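The kitchen at Kettle was built for one cook and is now used by nine tenants. The building, a converted feed office on the edge of Cundencombe, was fitted out four years ago by a small firm called Camer, and the woman who runs the house has been adjusting it ever since. She asked not to be named, mostly, she said, so that the tenants can go on complaining about her freely.

We talked standing up, at the counter, while she put away the breakfast things. She started with the sink.

"I wanted it big," she said. "The first plan had two small bowls side by side and I crossed that out. You can't lay a roasting pan down in a small bowl. You end up washing one half and then the other half and getting water up your sleeves."

The rack that sits in the sink came later. Tenants had been leaving wet pans on a folded towel, and the towel was never dry. Now things drain straight into the basin. She moves the rack when she needs the whole sink and puts it back at the right-hand end, closest to the dishwasher.

"That's the order I want it in," she said. "Scrape, rinse if you have to, then down into the machine. If the rack is on the other side, people drip across the floor."

The white countertop was the part she argued about. Camer had suggested something darker that would hide stains. She said no and has mixed feelings about it now.

"It shows coffee, it shows beet juice, it shows everything. But then people wipe it. In my last place the counter was brown and I'd put my hand down and it would be sticky. I'd take the white again. I might not take it so shiny."

She is firmer about the yellow panels behind it. They were the one thing in the room she picked for looks. The kitchen gets little daylight in December, and she wanted a warm color at the back of the counter. One tenant told her it was like cooking inside a jar of honey. She has decided that was praise.

Most of the house rules concern the dishwasher. There used to be a printed list of 15 of them, taped to a cabinet door. She took it down last winter and kept two: plates go in the bottom, and whoever finds it clean empties it.

"The second one is the one that matters," she said. "If it sits there clean, someone puts a dirty bowl in, and then you have to run the lot again. I've gone through the whole load holding things up to the light. It's a waste of a morning."

She buys Brilex tablets in bulk and keeps them on a high shelf, after a month when people were using two at a time. She does not ask anyone to rinse plates before loading, only to scrape them. Pans with burned bottoms are washed by hand, and so are the wooden spoons.

Asked what she would change, she thought for a while and said the drawers. They are too shallow for the ladles. The faucet she would leave alone. It is tall enough to get a stockpot under, and she fills one most Sundays. 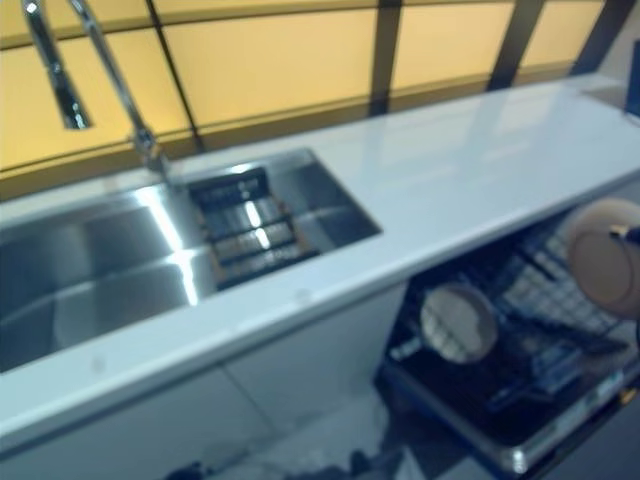 Where in the dishwasher should dinner plates go?

In the bottom rack, standing upright between the tines, with a gap between each plate so the water can reach both sides.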